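Stolbridge Talk > Local Politics & Public Safety
Thread: Police operation on the east side -- anybody else think it's dragging on?

porchlight_pat
Posted Wed 6 September

So the council met last night and voted to keep the east side operation going, and I've got mixed feelings I want to get off my chest.
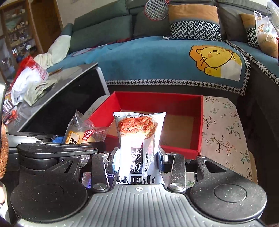 I was in the public seats for the whole thing, which ran way past dinner. The short version is that the extra patrols and the checkpoint on the Dostthorpe road stay put until the end of the year. When this started back in April we were told it was a short push to deal with the break-ins and the guys shaking down shop owners. I was all for it. My sister-in-law has a place on the strip and she was scared to close up by herself.

But now it's September and I still get waved over on my way home from work, and all I heard last night was every party in the room patting each other on the back for agreeing. Anybody else go?

gravel_and_rye
I watched the stream until it froze (as usual). I don't see the problem, Pat. They all agreed because it's working. I live two blocks off the strip and I can sleep with the window open again. You want them to pack up now so the same crew can drift back by Thanksgiving?

porchlight_pat
I didn't say pack up! I said I'd like somebody to tell me what done looks like. Big difference.

mudroom77
The report in the meeting packet says 137 arrests. It doesn't say how many were charged with anything. I asked the clerk's office for that and got a very nice email telling me to fill out a form. Filled out the form. Still waiting.

I'm with Pat on this. You can support the police and still want to see the numbers.

gravel_and_rye
Charges take time. Courts are slow. Not everything is a cover-up.

mudroom77
Never used the word cover-up. I used the word form.

tinwhistle_
I drive for Berkirar so I go through that checkpoint more than anyone here, sometimes 3 times in a shift. Most of the officers are fine. A couple of the newer ones treat you like you've got a body in the back. What bugs me is the wait. I had 17 minutes the other morning with nobody ahead of me but a school bus, and dispatch doesn't care why I'm late.

If they'd just open the second lane in the mornings I'd quit complaining tomorrow.

oldcanalroad
Second lane was brought up last night, toward the end. The chief said he'd look into it. Take that for what it's worth.

I'll say something unpopular. The part about "all parties were consulted" made me laugh out loud. The Dostthorpe residents' group got a letter two days before the first vote. A letter! My neighbor and I both went to the so-called listening session at the library and it was the two of us, a guy who wanted to talk about leaf pickup, and a police captain reading off a sheet. If that's everybody on board then it's a pretty small boat.

gravel_and_rye
And whose fault is it if people don't show up? It was on the town website.

oldcanalroad
The town website that still has last year's fireworks on the front page?

gravel_and_rye
OK, fair, I'll give you that one.

sundaycasserole
Long time reader, hardly ever post. We run the laundromat across from the old Urbańczyk building and I want to speak up for keeping it going. Before April we had people coming in at night to collect "fees." My husband paid twice before he told me. It stopped within a couple of weeks of the patrols starting and I have not seen those faces since. I know the checkpoint is a pain and I know it hurts the lunch crowd for the restaurants. But please remember what it was like before when you say it's dragging on.

porchlight_pat
Thank you for posting that, I mean it. I'm sorry you two went through that. I should have picked a better title for this thread.

I guess where I land is: keep the foot patrols on the strip, move or shrink the checkpoint, and put out a report every month that a normal person can read. Last night's packet was a mess -- half of it was budget tables from something else entirely.

mudroom77
Speaking of budget. Page with the overtime on it, anybody understand that? It says the state grant covers the overtime but then there's a separate line for "supplemental" that comes out of our general fund. I couldn't find a total for it anywhere.

tinwhistle_
Supplemental is the overtime on top of the overtime lol

oldcanalroad
I believe it's for the portable lights and the trailer, but don't quote me. I'll ask at the next one, if they let the public speak before ten at night this time.

gravel_and_rye
I'll go too. Somebody has to sit on the other side of the aisle from you people.

porchlight_pat
Deal. There's a petition for the monthly report on the counter at the hardware store, and they need around 2000 names to force it onto the agenda. Gravel, you could sign that one without switching teams. It doesn't say a word about ending anything.

gravel_and_rye
I'll read it first. If it's just the report I'll sign.

sundaycasserole
Can we get a copy for the laundromat? People are stuck there for an hour anyway.

porchlight_pat
Yes! I'll bring a few sheets and a clipboard by on Saturday morning.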